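**Ticket 162: Arm stops short of pastry on tray-to-basket sort**
Status: open
Site: Soltar test kitchen
Reported: Friday, 9:40 a.m.
Priority: normal

**Problem**

The chore is clearing a tray. Food goes in the orange basket, everything else in the dark brown one. Bindholm wants to know if the arm can do this at a counter without a person standing next to it. At the moment it can't. It reaches over the tray, gets close to the food, holds for 6 seconds and times out with a "no grasp" error.
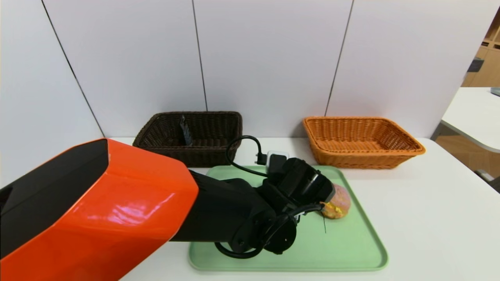

The timeout is set in the Ukidness task file and was not changed between May and now. Hard items have never triggered it. All of the failures in the log are on baked goods.

**Checked so far**

1. Restarted the arm controller and the task runner. Same error on the next attempt.
2. Compared the finger opening with the width limit in the task file. A cream puff with a domed, crackled top and custard showing at the split is a poor match for a limit written for boxes. Raised the limit and left the fingers wide open on approach. 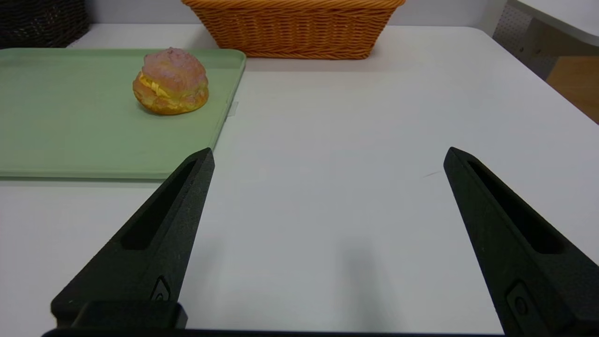 3. Lowered closing force from 700 to 32 on the controller scale. At 700 the filling came out in an earlier trial. At 32 the shell held, but the item slipped once.
4. Changed the end check. The job was only marked complete when the arm reported a successful release. It now also needs an empty tray and food in the orange basket.

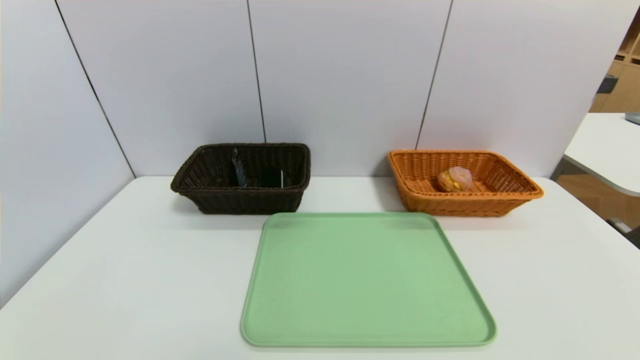
The old check would have missed a drop beside the basket. Please keep the new one even if the grasp fix is rolled back.

**Still open**

Approach angle. With the gripper straight over a round item, most of the item is hidden from the head view, and the position estimate drifts. The wrist view has to take over earlier than it does now.
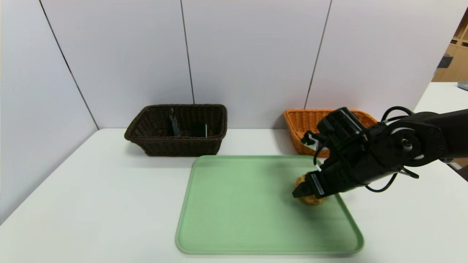

Sosa support suggested switching views sooner in the descent. Not tested yet. The cable loop at the wrist should also be watched during the run, as a new path may need more slack.

**Answer for Bindholm**

Packets and boxes: yes, with spot checks. Soft pastry: not unattended. A person clears the same tray faster and doesn't need a force setting.

**Next step**

Rerun with the earlier switch, force at 32, both baskets left where they are. Attach the log to this ticket. Do not close until the slip in item 3 is explained.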